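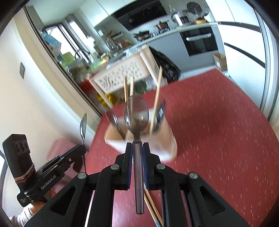
Do listeners hear a difference between ear tips when the earphones themselves stay the same? Most of ours did, and the difference they heard was mainly in the bass, with comfort coming up nearly as often.

4. Ear tips, seal and reported sound

We came to the question of ear tips a little sideways. The listening sessions in Section 3 were meant to compare four pairs of wired in-ear earphones, and we had assumed, perhaps too cheerfully, that everybody would simply use the silicone tips that came in the box. By the second afternoon it was plain that people were swapping tips between tracks, borrowing a size from their neighbor, and then changing their scores, sometimes by quite a lot. It seemed a pity to treat all of that as noise, so we set aside part of July to look at it properly.

4.1 Setup

The 15 listeners who took part had all been through the earlier sessions and knew the scoring sheet well. Each of them heard the same earphone, the Firnex, with two kinds of tip: the silicone tip supplied by the maker and a slow-rebound foam tip sold separately under the name Brokura. We chose the Firnex because its nozzle is of ordinary width and takes nearly any tip on the market, and because its tuning is fairly even, with no great bass shelf that might hide a poor seal.

Listeners picked their own size with help from one of us (Corey Whitcombe handled all of the fittings, so that the advice would at least be consistent). Foam tips were rolled, inserted and left alone to expand before any music was played. Everyone then heard eight short pieces, the same ones used in Section 3, at a level they had set themselves at the start and were asked not to touch again. The order of the tips was switched for every other person.

We should say that this was never a blind test, and we don't see how it could easily have been one. Foam and silicone feel quite different going into the ear, and anyone who has owned a few pairs of earphones knows which is which at once. Our scores should be read with that in mind.

4.2 What listeners reported

The comments on bass were the most consistent. With the foam tips, people wrote that the low end was fuller and steadier, and that it stayed put when they moved their jaw or turned their head. A good many of the same people felt that cymbals and the upper edge of voices had lost a bit of sparkle. Figure 4 shows the mean scores for each tip across the scoring categories, and the drop in treble is smaller than the written comments had led us to expect — we suspect that a small change up there is easy to notice and hard to put a number on.

Comfort divided the room. Some listeners found the foam so pleasant that they forgot about it, while others disliked the feeling of pressure as it expanded and were glad to have it out. Two listeners with narrow ear canals could not get a steady fit with foam in any size we had to offer, and both of them gave it low marks for bass, just as one would expect from a leaking seal.

Figure 4. Mean listener scores for bass, midrange, treble, width and comfort with silicone and foam tips on the same earphone. Bars show one standard deviation.

4.3 Measurements

To see whether the comments had something physical behind them, we measured the earphone on the Hoani coupler in our department, reseating it before every sweep. Sławomir Górecki ran all of the sweeps and kept a patient record of insertion depth, and we are grateful to him for it. When both tips sealed well, the curves lay close together through the bass and midrange, and the foam showed a gentle dip above the main treble peak. When we loosened the silicone tip on purpose, the bass fell away quickly, and the whole balance turned thin in just the way that several listeners had described.

It would be going too far to say that foam tips add bass. Our reading is that they made a good seal easier to reach for most of these particular ears, and that some of the silicone fittings were leakier than their owners realized. The Monstead rating scale we borrowed has no line for fit at all, so a listener with a leak has nowhere to put it except under sound quality. We added such a line to our own sheet before the sessions described in Section 5, where it is scored first, before any music is played.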